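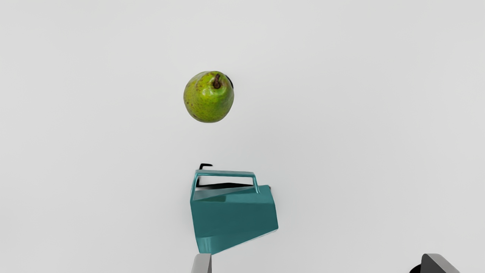

Wrist view in sim: gripper sits too low and clips the mug on approach

posted by dmarsh_cell4

I look after the digital copy of one of our small pick cells. The real cell is a six-axis arm with a two-finger parallel gripper, and the sim copy is there so we can try new programs without stopping the real one. The arm model came from Shojaei and I built the rest of the cell around it.

The render at the top is from the wrist camera with the fingers open, from a test with the pear and the teal mug. The left finger is almost touching the lower edge of the mug in that view. If I let the program carry on from a pose like this, the physics log reports a contact between the left finger and the mug and the run stops with error 2373. The pear gives me no trouble.

What I have checked so far:

- Finger opening is set to the same value as on the real gripper.
- The mug model is the right scale. I measured the real one and compared.
- The approach height is 36 mm above the surface, copied from the real cell.
- The camera mount was redone in November, when we changed the bracket. I updated the camera position in the sim but not much else.

Before November the same program ran clean. I would like to know where to look first. I don't want to just raise the approach height, as then the sim and the real cell no longer match and I lose the point of having it.

A second thing, less important. The shadows are solid black and hard edged, especially at the mug handle. The real cell has soft light. Does that matter for anything except looks?

Wanda Głowacki

Look at the tool frame before anything else. You changed the bracket in November and moved the camera in the sim, but a new bracket usually changes the stack between the flange and the gripper as well. If the bracket sits between the two, the fingers are now further out than the tool frame says they are, and every approach will end up too low by that amount.

How I would check it:

1. Put the arm in its home pose in the sim and on the real cell, with the same joint angles in both.
2. On the real cell, measure from the flange face to the fingertip. Use a height gauge if you have one – a tape is not good enough.
3. Read the same distance off the sim model. Measure it on the geometry. Don't take the number from the tool frame, as that is the number you are testing.
4. Compare both with the tool frame Z value. All three should agree.
5. If they don't, correct the tool frame or the model, whichever is wrong, and leave the approach height alone.
6. Run the program at low speed with collision stop on, first with nothing on the surface and then with the mug.

We had this at the Rimville plant after a bracket swap. The tool frame was off by 2 mm and it took us a whole shift to find, mainly because we kept adjusting the program.

Check the collision shape of the mug too. The one in your render is angular with flat faces, so what you see may be all there is. But a lot of models carry a separate collision mesh, and many importers wrap the part in a single convex hull. On a mug that fills in the handle loop. The finger then hits something you can't see. Turn on the collision view and look at the handle. The pear is close to convex already and would be fine either way, which fits with what you wrote.

On shadows: they have no effect on contact. They do matter if you run vision on these renders. A black shape next to a dark teal edge can pull the edge detector off. Add a second light or turn up the ambient, and match it to a still from the real cell.

tobyk

just raise it to 50 and move on. ours is like that and it works

Per_L

Agree with Wanda on the tool frame. One more to look at: the finger pads. If you swapped pads at the same time as the bracket, the finger length changes too. I keep a sheet taped inside the cabinet door with pad type, length and date fitted. Pads on our cell get changed every 200 hours and the sheet gets filled in each time, sim values included.

I would not do what tobyk says. It will run, but you will be chasing the same offset again on the next part.

Comments (3)

dmarsh_cell4: Tool frame it was. The new bracket is thicker and I had only moved the camera. Fixed the Z value and the contact with the mug is gone. The handle was also filled in on the collision view, so I am splitting that mesh next.

Wanda Głowacki: Good. Save the old tool frame under another name before you forget what it was.

rw_maint: Does the error number mean the same thing on the older controller? I get 2373 on a door switch.

Contact the moderators | © Nolanbridge Automation Help | Last updated 2023-03-10 | Back to top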